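Kollov: simulated kitchen episodes for testing how well policies carry over to new rooms

Hello, and thanks for stopping by! Kollov is a set of 387 simulated episodes in which a robot arm works at a kitchen counter. We put it together because we kept arguing about whether our policies had learned the task or had just memorized the room, and we wanted something small enough to run over lunch that would settle the matter (it settled some of it).

What's inside

The episodes are split in two. The Mernska part has 196 episodes and keeps one kitchen layout throughout, while the rest change the wall color, the countertop material and the cabinet finish between episodes. Each one comes with rendered views, joint positions, gripper state and a short written instruction.

What we found

Our baseline, Clerik, is a plain behavior cloning model with nothing fancy in it. Trained and tested on Mernska it finished 78 percent of its tasks, averaged over 3 seeds. On the changed kitchens it did a good deal worse, and shiny or strongly veined counters gave it the most trouble - we had expected wall color to matter more, and it hardly did. 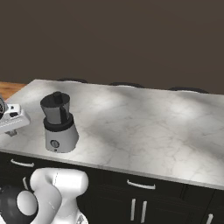 One of the rendered kitchens: veined white marble counter, black cabinets, blender on the left side.

Known issues

Shadows are softer than in a real kitchen, so please be careful about drawing conclusions for hardware. A few instructions still use "jug" and "pitcher" for the same thing, and we plan to tidy those up in the March release.

License and credit

Free for research use. If Kollov helps you, please cite the Räsänen benchmark notes that ship in the docs folder, and do open an issue if a file won't load - we read every one.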